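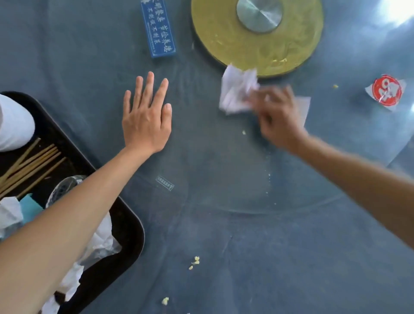

Talk notes – saving money at the aquarium

Hi everybody, thanks for squeezing in! Check the mic, then ask who's been to Grerkuvex Aquarium already. (Wait for hands.)

So I went in August with my kids and my sister's kids, and I was NOT paying full price for that crowd. I'd been wanting to see the jellyfish hall since I was in college, and I'd put it off every year over the cost.

Tickets first. Buy online the night before, because the gate price is higher and the line is awful. If you're going 2 times or more in a year, price out the membership. Ours paid for itself on the second visit, and it got us into the Dahlgren touch pools, which were extra on the day ticket.

Parking! The garage next door wanted way too much. We left the car at the Rena Street lot and walked – 500 steps, my daughter counted every one out loud. Bring the stroller.

Food. You can bring your own and eat on the terrace. I spent $60 on lunch the first time and I'm still mad about it. Second time we packed sandwiches and only bought lemonade.

Timing. Get there when the doors open and go straight to the back. Everyone else stops at the penguins, so you'll have the big tank pretty much to yourselves. The deep sea room is called Dimness and it really is dark, so hold hands with the little ones. My nephew cried, then wanted to go again.

Gift shop – tell the story about the $100 plush octopus. Pause for laughs, hopefully.

Questions now. Membership price sheets are by the door, grab one on your way out.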